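Bredov folding picnic mat, seven months on

Posted 2020-11-14

I bought the Bredov mat in April to replace an old tartan rug that had gone thin in the middle. It has been used for picnics, for sitting on the lawn and, more often than I expected, on the floor indoors for craft sessions and repotting. It came from the Mallalton shop on the ring road.

Laid out flat it takes four adults or two adults and all their food. The corners lifted for the first week and then settled. Folding it back to its original size takes practice. There is a strap with a popper, and the popper is the weakest part of the whole thing. Mine came loose in August and I now use a luggage strap. 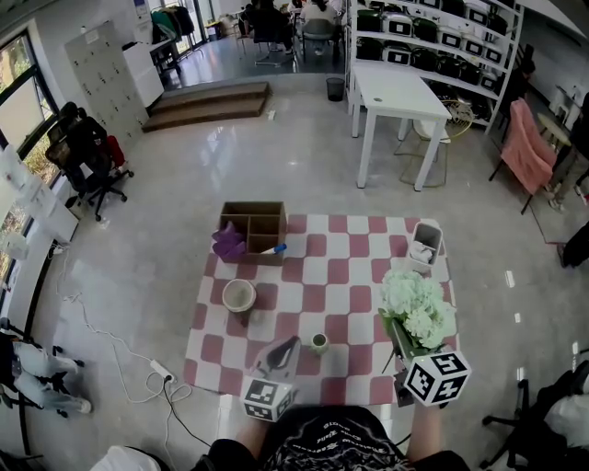
Cleaning is easy enough. Soil brushes off once it has dried, and jam and squash wipe away with a damp cloth. Candle wax did not, and there is still a mark from it. The label says not to machine wash. I did it once on a cool cycle and the edging puckered along one side, so the label is right.

The underside keeps out damp from grass for an afternoon. On properly wet ground it let water through at the fold lines after 87 minutes, which I know because we were waiting for a delayed band at an outdoor concert. I would not use it for camping.

Before this I had the Dramlow, which is thicker and more comfortable to sit on but weighs a good deal more and does not fit in a rucksack. I also looked at the Huamán, a woven one, very smart, and too dear for something that gets trodden on.

Mallalton sell it in two sizes. Get the larger. The small one suits a single person and a book, and the difference in price is not much.
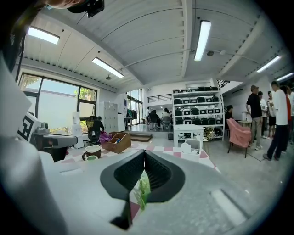 Filed under: Home and Garden > Outdoor Living

Score: 7 out of 10
Good points: light, wipes clean, lies flat after a few days
Bad points: poor popper, fold lines let water in

I would buy it again, though I'd wait for the January sale. Replacement straps are sold separately and fit both sizes.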